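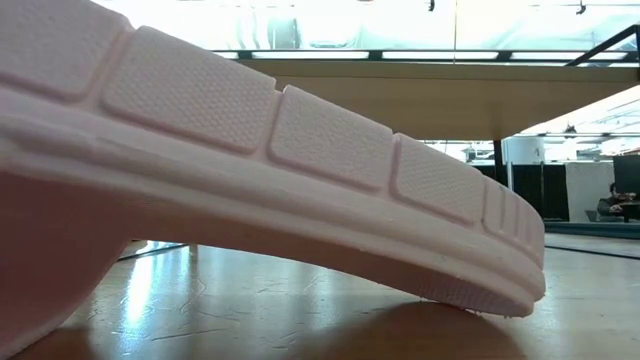

Figure 38. Molded foam sole, tread side up, tip resting on the bench.

4.3 Inspecting and Cleaning Foam Soles

This section applies to all Arwood soles supplied unbonded. Complete it before applying adhesive.

1. Place the sole on a clean, flat bench with the tread facing up. The sole is arched, and part of it may stand clear of the surface. Do not press it flat.

2. Check each tread block. The stippled texture should be even across the face of the block, with no smooth or torn patches.

3. Run a dry, soft brush along the grooves between the blocks. Work toward the tip, where the segments are narrow and the grooves clog most easily.

4. Inspect the ridge along the sidewall. It must be continuous. Small specks of foam on the lower edge are acceptable at this stage - brush them off and discard them.

5. Turn the sole over and wipe the bonding surface with a lint-free cloth.

6. Record the result on Form 437 and place the sole in the Fornness tray.

Note: Slight differences in shade between the upper face and the underside are not a defect when seen under overhead lighting. Compare colors in daylight if in doubt.

CAUTION: Do not use solvent on the tread. Solvent can soften the foam and remove the texture.

Soles that fail step 2 or step 4 must be set aside for Ruxandra Crăciun at the Trurkbridge workshop. Do not trim or sand them.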